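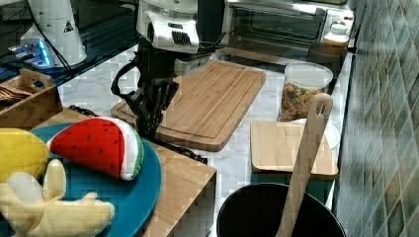
3.2 Where the river puts its sand

I should say up front that I came to the Skirow valley for its floodplain and stayed for its gravel bars, so this section leans heavily toward the bars. The lower valley is flat in a way that plays tricks on you. Standing on the levee at Tevivell, I would have sworn the land was perfectly level all the way to the hills, and yet the river finds a slope and keeps wandering across it.

We split the lower reach into 13 stretches, numbered from the bridge down to the estuary, and walked each one at low water in October. Mimoza Kelmendi did the leveling and I did the digging (she has the steadier hands, and I don't mind mud). In every stretch we dug three pits: one at the head of the bar, one in the middle and one at the tail. The pits are not deep. Anything below the water table fills in faster than I can shovel, so please read our layer thicknesses as minimum values.

Figure 1. Median grain size by stretch, bridge to estuary. Open circles mark bar heads, filled circles mark bar tails. Stretch 7 has no tail value.

The general pattern in Figure 1 is what you'd hope for – coarse gravel near the bridge, sand by the time you reach the Plokix ferry landing, and silt after that. What surprised me was stretch 9, where the gravel comes back. I went through the field notes twice looking for a mixed-up bag and didn't find one. My best guess is the old side channel, which joins from the east 300 meters upstream and cuts through a much older terrace full of cobbles. Mimoza thinks bank collapse explains it better, and the fresh scarps along that bend are certainly on her side!

We also left out the tail of stretch 7. The landowner had graded it for a boat ramp, and I couldn't tell what was river and what was bulldozer. Bar heights for the remaining stretches are in Table 2, and the tidal reach gets its own treatment in Section 3.3.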